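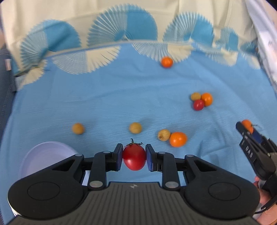
Why does the segmenter split one fruit into two when a finger is in front of it?
Because it labels each visible patch separately, and nothing downstream asks whether two patches share an outline. The merge step has to do that, and until today we didn't have one worth the name.

07/07/2024

Very good day on the fruit code! The new merge step is in. It fits a single closed curve through both patches and joins them if the curve is smooth enough. I reran the Pendon set, 355 clips, and the split-fruit error now shows up in 2 of them. Before the change it was 194. I ran it again to be sure I hadn't loaded the wrong labels – same numbers.

The tomato held over the blue cloth comes out as one object now, fingertips either side and all, and the green calyx stays attached to it. I was really pleased with that one. The old version liked to call the calyx background.

Devendra's idea of working in Lab colour helped with orange fruit lying against tan fruit. The threshold is still set by hand, in merge.cfg, so please don't tidy it away.

Still wrong:
- highlights on shiny skin punch small holes in the mask. Filling them is easy, but my fill also closes the real gap between touching fruit.
- second gripper in view: its fruit sometimes gets the first gripper's track ID. Selamawit thinks the tracker should key on the fingertips and I agree.
- merge takes too long when the cloth has a printed border. Lots of tiny false patches. Try a minimum area first.

Zewditu has the branch for review. Rhonda wants the masks in the Selter format for the grasp planner, so the exporter is next, then the track IDs.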